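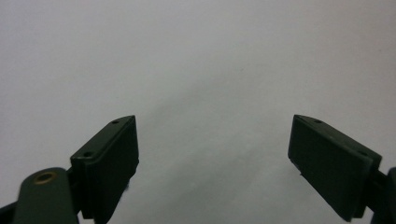 4.2 Names for pale colours in the household survey

The postal survey was returned by 471 households in Sugden and Plalwood. The last part asked people to name the main colour of the walls in the room where they spent most of their time, using whatever words they liked. We gave no list to choose from, as earlier work with printed lists had shown that people tend to pick one of the first few entries.

Most answers were short. "White", "cream" and "magnolia" made up the bulk of them, and many people wrote one of these and then added a second word in brackets, such as "white (dirty)" or "cream (old)". Shop names for paints were less common than we had expected. Where they did appear they were often half remembered, and in several cases the name given did not match any paint on sale. We kept these answers as written and did not try to correct them.

The hardest answers to code were those for very light greys. A plain pale grey-white surface, like the background in Figure 3, could be called white, grey, off-white or "no colour" by people living in the same house. Two members of one household in Plalwood filled in the form together and could not agree, so they sent back both answers with a note asking us to choose. We coded all such cases as "disputed" and left them out of the main table.

Age of the paint made a difference to the words used. People who had decorated within the past year were more likely to give a full name, and people who had moved into a room already painted usually gave a single word. Tenants were also more likely than owners to write "just white", even where the interviewer later recorded the wall as cream. We do not read this as a mistake. Several tenants said at the follow-up visit that they had never chosen the colour and had no reason to look at it closely.

Follow-up visits were made to 50 households during August. Each visit lasted 30 minutes, and all were carried out by the same interviewer, Kayode Balogun, to keep the wording of the questions the same. He asked people to name the wall colour again without seeing their first answer. He then asked them to name it with a sheet of white paper held flat against the wall. A fair number changed their answer once the paper was up, nearly always from "white" to something darker or warmer. A few laughed and asked to change the form they had posted. None went the other way.

The time of day was noted but turned out to be of limited use. Visits before noon were mostly to retired people, whose rooms had been painted longest ago, so we cannot separate the effect of morning light from the effect of older paint. A second round of visits in the evening was planned for Sugden but was dropped when the clocks went back.

The answers were then compared with the Gralico word list, which holds 2,000 everyday colour terms gathered from letters and diaries. Nearly all the single words in our returns were already in the list. The bracketed words were not, and we suggest in Section 5 that they should be treated as part of the colour name and stored with it.

Related items
Asking about colour by post: notes on form design
Magnolia and the rented room
The Pornedico diaries: words for faded cloth
Second thoughts: when people change a survey answer

Contact the editors | Copyright remains with the authors | Back to top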